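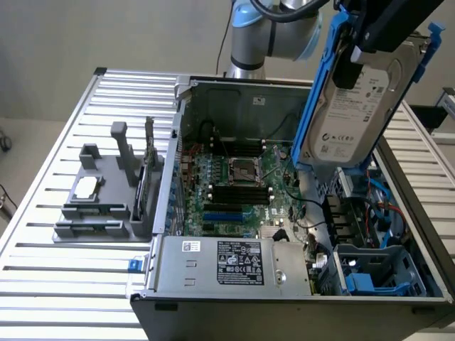 3. 하드디스크 캐리어 넣기 (담당: 디네시 라오, 레시아 바실렌코)

우리 조의 그룬두스(Grundus) 프로젝트는 데스크톱 컴퓨터의 부품을 로봇 팔로 조립해 보는 한 학기짜리 과제입니다. 1장과 2장에서 작업대 구성과 좌표 맞추는 방법을 길게 적었으니, 이번 장에서는 저희가 제일 오래 붙잡고 있었고 그만큼 정도 많이 든 하드디스크 작업 이야기를 해 보려고 합니다.

처음 계획서를 쓰던 7월에는 이 단계가 가장 쉬울 줄 알았습니다. 디스크는 네모나고 단단하고, 파란 플라스틱 캐리어에 끼워져 있어서 잡을 곳도 넉넉해 보였거든요. 그런데 막상 해 보니 캐리어 양옆의 레일이 베이 안쪽 홈과 나란히 맞지 않으면 입구에서 바로 걸려 버렸습니다. 손으로 할 때는 살짝 흔들어 넣으면 그만인데, 그 '살짝 흔들기'를 코드로 옮기는 일이 이렇게 어려울 줄은 정말 몰랐어요!

3.1 잡는 자세

본체는 옆판을 떼고 눕혀 둔 상태에서 작업합니다. 그리퍼는 캐리어를 물고 케이스 위쪽으로 올라간 다음, 드라이브 베이 쪽으로 기울여 내려갑니다. 초기에는 캐리어를 너무 깊이 물어서 손가락 끝이 케이스 테두리에 닿곤 했습니다. 레시아가 접근 높이를 따로 변수로 빼 준 뒤로는 훨씬 고치기 편해졌습니다.

빨간색과 파란색 SATA 케이블도 골칫거리였습니다. 베이 가까이로 휘어 내려오는 바람에 내려가는 경로와 자꾸 겹쳤고, 결국 경유점을 하나 더 넣어 조금 돌아가게 했습니다. 시간은 늘었지만 마음은 편했습니다.

3.2 시도 기록

11월 말까지 저장한 동작 기록은 모두 1,766건이고, 그중 300건이 이 단계의 기록입니다. 실패한 것도 지우지 않고 남겨 두었습니다. 실패 유형을 나누는 이름은 디네시가 붙였는데, '입구 걸림', '비스듬히 들어감', '잡다가 미끄러짐' 이렇게 세 가지입니다. 가장 많았던 것은 역시 입구 걸림이었고, 기울기를 조금씩 바꿔 가며 다시 시도하는 루틴을 넣고 나서 눈에 띄게 줄었습니다. 다만 비스듬히 들어간 경우는 아직 프로그램이 스스로 알아채지 못해서 옆에서 사람이 보고 멈춰야 합니다.

3.3 아쉬운 점과 다음 할 일

그레이엄 석든 선생님께서 중간 발표 때 힘 값을 기록해 보라고 하셨는데, 저희는 위치만 보느라 뒤늦게 시작했습니다. 조금만 더 일찍 말씀을 들을걸 하고 넷이서 한참 후회했습니다. 남은 기간에는 힘 값이 갑자기 커질 때 멈추고 뒤로 빠지는 동작부터 넣어 볼 생각입니다.

확장 카드는 3D 프린터로 뽑은 회색 거치대에 세워 두고 집는 방식이라 사정이 또 다릅니다. 이 부분은 스비틀라나 스텔마흐와 루키안 주라벨이 4장에서 이어서 설명합니다.

작성일: 2023년 11월 30일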